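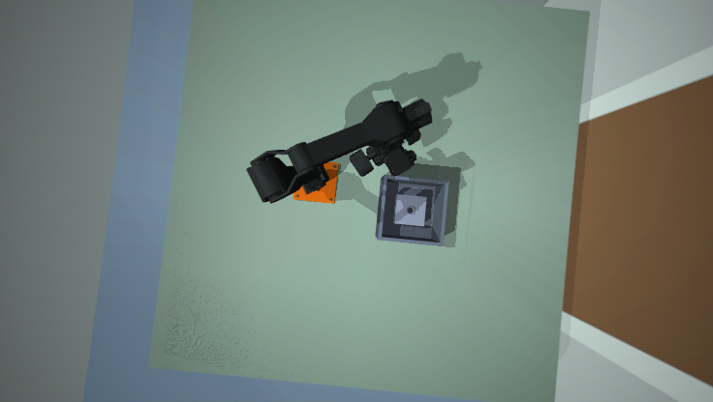
The Case for the Slow Hour: Why Private Tuition Should Assign Less and Ask More

Families who engage a private tutor tend to ask the same question at the first meeting: how many worksheets will the student complete each week? The question is reasonable. Tuition is expensive, parents are busy, and a stack of finished pages is the one result that can be seen on a kitchen counter. It is the position of this essay that the question is the wrong one, and that tutoring centers have done students a disservice by encouraging it.

The Prirkbridge Learning Center has offered mathematics and science tuition to secondary students for many years. For most of that period our practice was conventional. A student attended twice a week, received a packet, worked through it at home and returned it for marking. One of our senior tutors, Dilani Roy, kept a record of what happened to those packets. In a single term, a student preparing for an algebra examination completed 35 of them. When she was then asked to explain why dividing both sides of an inequality by a negative number reverses the sign, she could only reply that it was the rule.

She passed the examination. Her family was satisfied, and the center was paid. By the following spring she was struggling with functions, and much of the material had to be taught again.

Repetition has a proper place. A student who must stop to work out seven times eight will lose the thread of any longer problem, and fluency of that kind comes only from practice. The difficulty lies in treating all of mathematics as though it were the multiplication table. Most students who come to us in March, alarmed by their mock results, have already practiced a great deal. What they lack is the experience of being stuck on a problem for twenty minutes in the company of someone who will not rescue them too early.

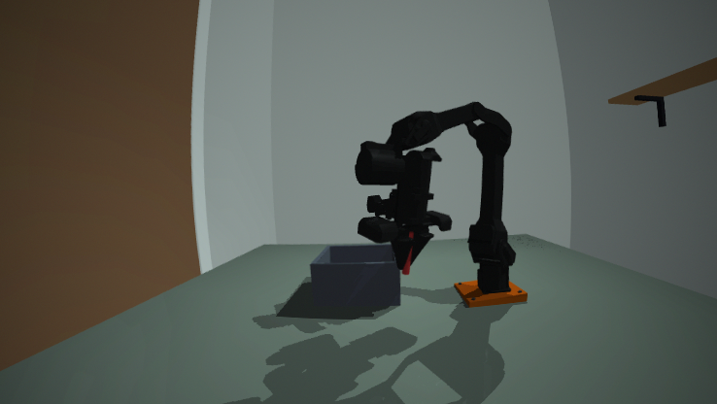 Two years ago the center changed the form of its Thursday sessions. Each student now receives 3 problems for the full session, and no packet follows. The tutor may ask questions but may not write on the student's page. Chathurika Pathirana, who designed the format, calls it the slow hour. Students are expected to talk while they work, to cross out freely, and to finish by stating in their own words what the problem required of them. Many do not reach the third problem. We regard this as acceptable, and we say so to parents at enrollment.

The objections have been serious and deserve a serious answer. Gayan Ekanayake, whose two sons attended the center, wrote to us that examinations are timed and that a student trained to think slowly will be punished for it. There is some force in this. In response, we introduced timed papers in the final six weeks before an examination, and we should have done so from the beginning. Even so, students who understand why a method works usually spend less time deciding which method to use, and that decision is where many of the lost minutes go.

A second objection concerns cost. A family paying for an hour in which 2 problems are completed may feel that it has bought very little. We would ask such a family to consider what an hour of silent copying is worth at the same price. We would also concede that the format asks more of the tutor, and that it fails badly in the hands of one who has not prepared. Waiting is a skill. New tutors at Prirkbridge observe for a full term before they lead a slow hour alone, and some decide that the work does not suit them.

The third objection is the hardest. Certain students dislike the sessions intensely, particularly those who have always been rewarded for speed. Định Kiều, now studying engineering, told us that he spent his first month hoping his parents would move him to another center. He stayed, though others did not, and we do not claim that every departure was a mistake. A student with a severe gap in basic arithmetic is better served by daily drill until that gap is closed, and we now test for this before placing anyone.

Parents can do a good deal without paying for tuition at all. When a child brings a difficult problem to the table, the parent might ask what has been tried so far and then listen to the whole reply. It is not necessary to know the mathematics. A wrong approach, explained aloud, often comes apart before the explanation is finished, and the child is usually the first to notice.

Schools, with large classes and a fixed syllabus, cannot easily work in this way. Private tutors can, and it is difficult to justify their fees if they choose to supply only a larger quantity of what the classroom already provides. The center will continue its Thursday sessions next term in their present form, with one additional group for younger students.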